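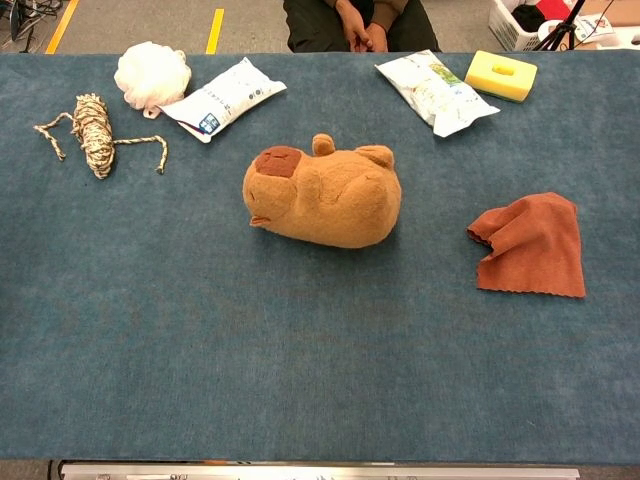 I went to the open evening at the Kastport shared workshop expecting to be talked at, and I was, for 50 minutes, before anyone let us near a bench. The build on show is a tabletop sorting arm that the members call Visser. The plan is that it will pick up household odds and ends and put them away. I have a garage full of projects that were going to do that, so I paid my 15 dollars and stood near the back.

## The pitch

The talk was decent in parts. The arm is home-built from secondhand servos and aluminium extrusion, and the control software is a stack one of the members started at home under the name Curau. They were open about the parts bill and less open about the hours. When I asked how many evenings had gone into it since February, I got a laugh and a change of slide.

The claim I had trouble with was that the thing "handles everyday objects." Which ones? A plush capybara and a yellow sponge are both soft, fair enough, but a sponge has corners and keeps its shape. A rumpled orange cloth has no shape worth planning around. A rope toy with its ends sticking out in four directions is a different problem again, and so is a mesh bath puff, which I'd expect to snag on any finger with an edge to it. Shiny plastic packaging is where my own camera setup at home gives up entirely. I'll give them credit for choosing awkward stuff. Plenty of hobby builds only ever meet wooden blocks.

## What I saw it do

We got 4 runs. The sponge went first and went well. The capybara was picked up by the body and set down the right way up, to applause I thought was generous. The cloth took three attempts and came up by a corner, which they counted as a success and I wouldn't. On the last run it closed on the rope toy, lifted it a few centimetres and dropped it.

The spoken success rate was 60 per cent. I asked whether that was across all the objects or just the good ones, and whether someone tidied the mat between tries. They do reset by hand. The rate was "across a typical session," and I'd like to see the spreadsheet.

The felt-like mat is a sensible choice, by the way. I've been using bare melamine and everything skates. A dull blue-grey also ought to give the camera an easier time, though it does make me wonder how Visser would go on my kitchen bench, with crumbs and a floral tea towel.

## Practical bits

- Parking behind the Helport tile warehouse is free after 6 pm. The front bays aren't.
- Bring your own mug.
- Members can book bench time, but the laser cutter was out of action and there was no date for the repair.
- The soldering corner is good, with proper extraction.

I took home a photocopied wiring diagram and have already found a mistake in it (the emergency stop is drawn on the wrong side of the supply). I've emailed them. If they run another evening I'll probably go, and I'm bringing my own tea towel.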